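How Our Club Is Teaching a Robot to Fold Laundry

Hi! I'm Cremilda Paiva, and I'm in the robot club at Macedo. We meet on Tuesday after school, and this year our project is a robot that can fold laundry. We named it Flalico. My brother says that sounds like a kind of pasta, and he's kind of right, but we already painted it on the toolbox so it's staying.

When people hear "robot" they mostly think of something that already knows what to do. Ours knows nothing! If you put a towel in front of it on the first day, it would just sit there. So somebody has to teach it, and that's the part of the project I like best.

You could try writing down every step. Move left, close fingers, lift up. We tried that first, with a washcloth, and it worked exactly one time. Then Babar Janjua bumped the table, the washcloth slid over a tiny bit, and the robot very carefully picked up nothing and folded it in half. We laughed so hard that the chess club came in to check on us.

The trouble is that cloth is floppy. A wooden block is the same shape every time you pick it up, but a towel can land in a zillion different ways (drop one on the floor five times and see what you get). You can't write steps for all of those. What you can do is show the robot lots and lots of folding and let it look for the patterns.

To do the showing, we use a gripper that you hold in your hand. It has two fingers that open and close, and the camera on it sees them the whole time you work. You do the chore yourself, but with the gripper instead of your own fingers, and the computer saves what the camera saw and how the gripper moved.
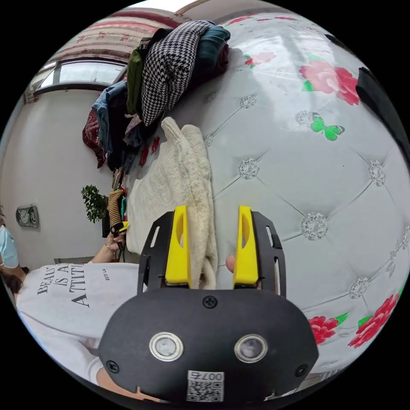 Every time you do the chore from start to finish, it's called a demonstration, or a "demo" if you're in a hurry. One demo of a towel takes me 30 seconds now. In November it took me forever! Using two stiff fingers is like eating soup with mittens on. You pinch and miss and pinch again, and then the corner gets away from you.

So far our club has saved 1217 demos. Eleven of us took turns. We fold on beds and tables and once on the rug, because a robot that has only ever seen one table gets confused by a different one. It helps to have other stuff lying around too, like jeans and shirts, so it learns which thing is the towel.

After that comes training. The computer goes over the demos again and again and makes guesses, like "the gripper should go a little to the right now." Then it checks its guess against what a kid really did, and fixes itself a bit. This takes all night, so we start it and go home.

In our last test Flalico got 70 percent of the towels folded. Some of them looked more like burritos, but Babar says a burrito is a fold. We're taking it to the Sosholm robot meet next, and there's a team there called Wolomitz that does socks. Matching pairs and everything! I really want to see how they do it.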